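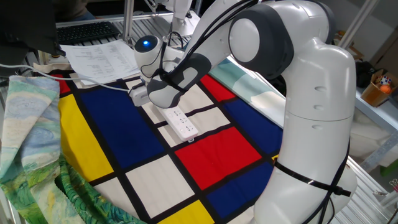 From: Pavithra Pisharody
To: chores list
Subject: Re: plugs and sockets

Muthu Poojary wrote:
> We keep seeing clips of arms folding towels. Has anyone got
> an arm to put a plug into an ordinary power strip, with the
> strip lying loose on a table? My mother would pay for that
> before she paid for towels.

Muthu,

Partly. On Prelside we ran 300 attempts with the strip at whatever angle it was dropped. The arm got the plug fully home in 233 of them. A person doing the same job does not miss.

Finding the strip is the easy bit, even on a patterned cloth. Dark socket slots on a white body show up well. The failures come in the last few millimetres: the pins catch the rim, the arm pushes, and the strip slides away. Clamp the strip and most of that goes, but few people clamp theirs at home.

Pulling a plug out is worse. It takes a firm grip and a hand to hold the strip down, and one arm has only the one. Hoi-yan Ng tried rocking the plug from side to side, with mixed results - she has the force logs if you want them.

Cloth is a separate problem and I would not read across from the towel clips. A towel forgives an error of a centimetre.

My answer for your mother is not yet. For a bench where the strip is screwed down, I would say yes, slowly.

Pavithra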